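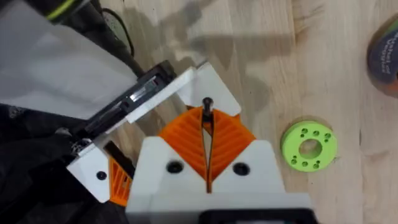
Orange ribbed fingers, thin black rod, wood tabletop.

Home Explore Notifications Lists Log in

Threads > Transit > Timetables

11/14/19

1/ Notes on the new Pristden–Candside bus timetable. The headline is that end-to-end running time went from 30 minutes to 40. Riders read that as a slower bus. Most of it is a change in where the slack sits.

2/ The old schedule used a flat running time all day. Early trips ran ahead of it and held at Velcombe. Peak trips ran behind it from the second stop on and never recovered.

3/ Operators usually set running time from a percentile of observed trips. Median means half your trips are late by design. Go too high and drivers dawdle or sit at timing points with a full bus.

4/ October data for the peak had a long right tail. Almost all of the spread came from one segment, the left turn out of Velcombe station. The rest of the route is boring, in the good sense.

5/ So the padding belongs after that turn. The new timetable puts most of it at the Candside terminal instead — fine for getting the next trip out on time, no use to anyone waiting mid-route.

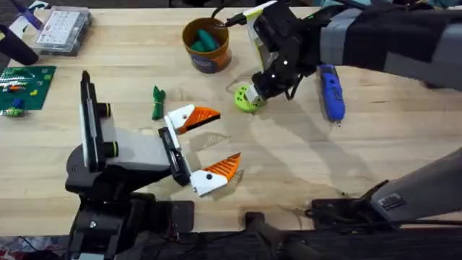
6/ Layover is a separate line item. It was 10 minutes at each end and still is. A cycle is two runs plus two layovers, so the old cycle was 80 and the new one is 100.

7/ At a 20-minute headway that takes you from four buses to five. This is the expensive part, and the notice at the stops leaves it out.

8/ The cheaper fix is a signal change at the turn. I ran it through Chou (my own spreadsheet, nothing fancy) and the peak run drops enough to get back to four buses with the layovers intact.

9/ Open question: whether the evening trips need the longer time at all. I have too few of them logged. If anyone has stop-level times after the peak, send them over.

We use cookies to improve your experience. Accept / Manage settings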